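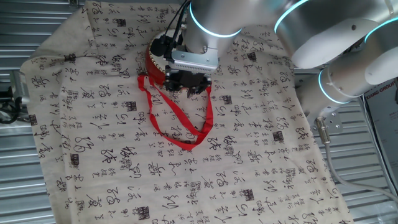
# Automating the handling bench at Cestcombe

Student project report, February
Eifion Sayce

## 1. Background

Cestcombe packs small gift items, among them hand drums, for online shops. My placement was on the handling bench, where one robot arm now does part of the work that two packers used to do. The cell was set up by Tralomik. I wanted to find out what the change meant for the packers, so I logged the bench output and talked to the staff on both shifts.

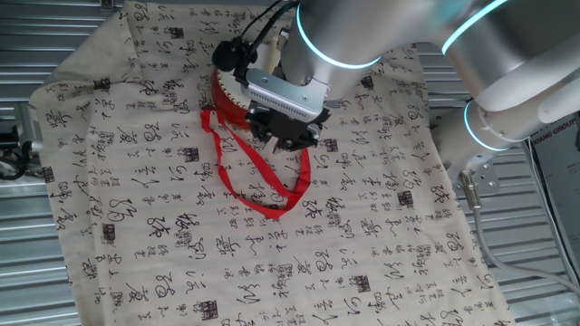 *Reading time: 2 minutes*

## 2. What changed

Before the arm, a packer handled up to 80 drums an hour by hand. In the logged week the bench passed 738 drums. Of these, 423 went through the arm and the rest were done by hand, mostly during setup or after a stop.

Ribbons take up a lot of staff time. A red ribbon hangs from the drum in a long loop while the gripper is at work, and a loop like that can lie differently each time. Packers straighten it by hand before boxing.

## 3. The packers

Gergely Katona has moved from packing to watching the cell. He said his wrists hurt less, but he talks to people less too, and the afternoons feel longer. His pay grade has not changed – he thinks it should, as he now clears faults and fills in the stop log.

Two packers asked for training on the controls. Only the day shift has had it so far.

## 4. Limits

One week is a short sample. The target is 2000 drums a week, and I did not see the bench run at that rate. Stops under a minute were not logged.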